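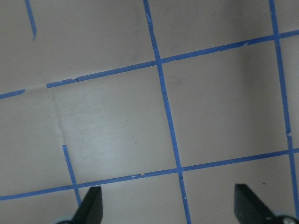 Figure 3. Part of the taped grid on the pale grey work surface. Blue painter's tape; the upper horizontal line has a small gap towards the left.

3.2 Marking out the work surface

All the laying-out tasks were done on a flat surface divided into a grid with painter's tape (Figure 3). The squares gave us a simple way of writing down where each object had been put, and they gave participants a shared set of places to talk about when working in pairs. We had first planned to use a printed mat, as in the earlier Purevholm trials, but the mat curled at the corners and small objects rolled towards the middle of it.

Lines were set out with a steel rule and a soft pencil at a spacing of 250 mm, measured from centre to centre of the tape. The tape was then unrolled along the pencil marks, pressed down by hand and trimmed with a knife. Vertical lines went down first and horizontal lines were laid over them. Kidus Hadgu did all the marking out at the Tremach room and Tudur Craddock did the same at the Stomano room, working from one written sheet.

Blue was chosen for contrast. On pale grey it is easy to pick out under ceiling lights, even where glare falls on the surface, as it does in the lighter area in Figure 3. In the pilot we also tried a cream tape, and two coders reading the same session disagreed about the square far more often when an object sat close to a line.

The grid was not a precise instrument and we did not treat it as one. Painter's tape stretches a little as it is pulled, and it tears easily at the edges. The lines in Figure 3 have nicks and ragged patches, and there is a lump near the left end of the main upper strip where the tape looks folded or overlapped. Short loose lengths, such as the one at the upper left that joins no other line, were ignored in coding. Gaps were handled by carrying the line across by eye from one piece to the next. A strip was replaced only if an end had come up far enough to catch on a sleeve or on the base of an object. Replacing tape more often than this proved to be worse, as the new strip seldom went back in quite the same place.

An object was recorded as being in the square that held most of its base. If the base was split evenly across a line, the coder wrote down both squares and the placement was left out of the distance measures, though it was kept in the order measures. Objects resting on a crossing of two lines were treated in the same way. Of the 297 placements recorded in the April sessions, 70 touched a line at some point along the base and 3 could not be given to a single square.

Participants were told that the squares were there for our notes and that they could put things wherever they liked. Even so, several of them lined objects up with the tape, above all the boxes and the folded cloths. Yu and Craddock both noted this in their session sheets without having been asked to look for it. We return to the effect in Section 5, where sessions on the taped surface are compared with a smaller set done on the same surface with only the corners marked.

The surface was wiped with a damp cloth between sessions and left to dry before the next pair came in. Wiping was done along the direction of the tape. In the Stomano room, wiping across the lines had lifted several edges within the first day, and that part of the grid had to be laid again before coding could go on.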